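Subject: Re: [old-linens] Yellowed sheets and the creases that won't quit
From: Evelien Wouters
Date: July 2021

Miloslav Slanina wrote:
> I finally opened the trunk from my aunt's house in June and there
> are 12 flat sheets in it, all folded in the same place for years.
> The fold lines have gone yellow. Do I bleach them? My wife says
> absolutely not and I would like a second opinion before I lose.

Dear Miloslav, and hello everyone,

Your wife is right, I'm sorry to say! Chlorine bleach can weaken old cotton along the folds, and that is where the threads are tired already. Soak them overnight in cool water first, all by itself, and change the water if it turns the color of tea. Then use an oxygen powder in warm water, and give it plenty of time (I have left one of my grandmother's for two days, with fresh water in between, and it came up beautifully). 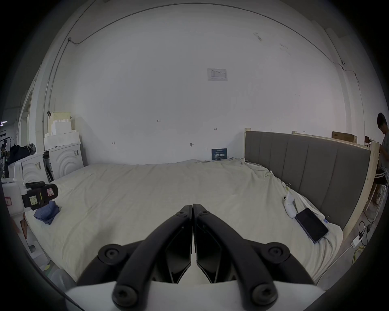

Can I put them in the dryer afterward?
Better to hang them over a line in the shade and bring them in while they are still a little damp, so the creases will iron out without a fight.

For storing them, please don't go back to the same fold. Roll them if you have the room, or fold them in thirds one year and in quarters the next, with plain cotton between the sheets and the wood of the trunk.
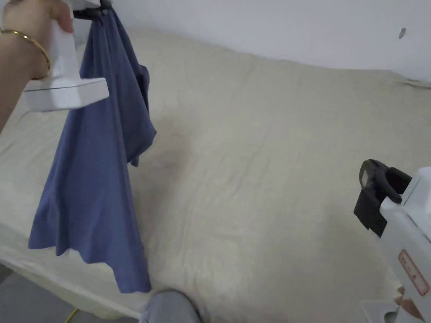

Steaming a blue garment on its hanger, head held close to the cloth.

I would keep steam for clothes and use a proper iron on bed linen, on the wrong side if there is any embroidery. Monograms like a folded towel underneath them, so the stitches have somewhere to sink.

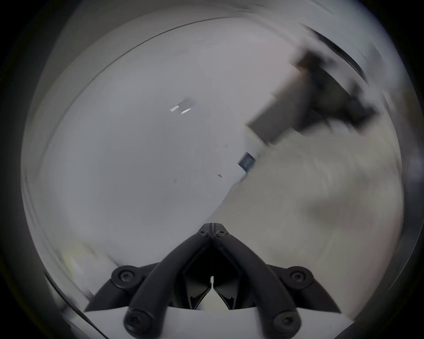 The black gripper, with its two curved arms.

Do write and tell us how the first one comes out, and try the plainest sheet before you touch anything with lace on it.

Warmly,
Evelien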